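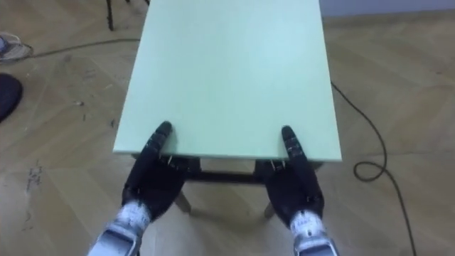 # Painted table top, how long before you can really use it?

**cleruragreen** wrote:

I've got a rectangular table in a pale mint green that I want to use as an actual table. Homework, dinner, a laptop, the works. The top is smooth and flat and I'd like it to stay that way. The can (Besson, the satin one) says "family tough" and says you can put things on it the next day. I don't believe a word of it. Has anyone had a painted top survive a year of real use? I don't mean a side table with one plant on it.

---

**W_Jia** wrote:

One year, no. Eight months, then it started going at the front edge where people pull it toward them. The middle still looked fine. Everybody worries about the middle.

---

**tianyulan** wrote:

I've had mine three years. Besson satin over their primer, two coats, left alone for a month. Two kids. It has one scratch, and I know which kid.

---

**myro_h** wrote:

> left alone for a month

So where did you eat for a month?

Serious question. I see this advice on every thread and I'd like to meet the household that keeps a dining table out of service for four weeks. My guess is people wait a weekend and then tell the forum it was a month.

---

**tianyulan** wrote:

We ate at the kitchen counter. It was August and half the time we were outside anyway. You don't have to believe me.

---

**myro_h** wrote:

Fine, I half believe you. What did you put on top, if anything?

---

**tianyulan** wrote:

Nothing. Clear coats go yellow, and over a pale green you'd notice.

---

**longyf** wrote:

Oil-based ones yellow. Water-based ones mostly don't. I've used Tinum clear over white and over a pale blue and neither has changed enough for me to see it, and I'm fussy. People repeat the yellowing thing as if it was still the only kind of varnish in the store.

---

**W_Jia** wrote:

"Mostly don't" and "enough for me to see it" are doing a lot of work there. Put a book on it for a summer next to a window and then lift the book.

---

**longyf** wrote:

I have books on mine. I lift them sometimes. Still blue.

---

**cleruragreen** wrote:

OK but what about moving it? That's my other question. It has to come away from the wall whenever we have more than four people. Is grabbing it by the end of the top bad for it? There's a dark rail running under the edge and I don't know if I'm supposed to hold that instead.

---

**W_Jia** wrote:

Grabbing by the top is what did mine in. Fingers on the paint, thumb underneath, drag. You're bending the joint between top and rail every time, and your fingernails are on the edge.

---

**myro_h** wrote:

I've moved tables by the top my whole life and never had one come apart. If it comes apart from being pulled across a room it was a bad table. The paint is a separate problem. I'd worry more about rings and watches than fingernails.

---

**Yutong Deng** wrote:

You're both guessing, because it depends on how the top is fixed and none of us has looked. Get underneath with a flashlight. If the screws are tight and nothing shifts when you push on the end, pull it however you want. If it moves, tighten it first. I refinished tables for a shop in Jolusgate for a while and the loose ones all came in with cracked paint, and the owners all blamed the paint.

For moving it, two people and lift. Hands under the rail if your fingers fit. Felt pads if you're alone.

---

**myro_h** wrote:

Felt pads fall off.

---

**Yutong Deng** wrote:

The stick-on ones do. Get the kind with a nail, if the legs are wood.

---

**W_Jia** wrote:

Agree on the pads. Still don't agree that paint belongs on a table people eat at. I spent 40 dollars on paint and primer and ended up sanding it back off, which took 20 hours I could have spent sitting at it.

---

**longyf** wrote:

20 hours? With what, a nail file?

---

**W_Jia** wrote:

By hand, in an apartment. The neighbors had opinions about the sander.

---

**cleruragreen** wrote:

Went under with a flashlight. Two screws were loose, one of them turned with my fingers. Tightened those. I'll leave the top alone for two weeks, because a month isn't happening, and I'll try the Tinum on a scrap painted the same green before it goes anywhere near the table.

---

**tianyulan** wrote:

Put a hot mug on the scrap too. Overnight with something heavy on it as well, that's when the cheap stuff sticks.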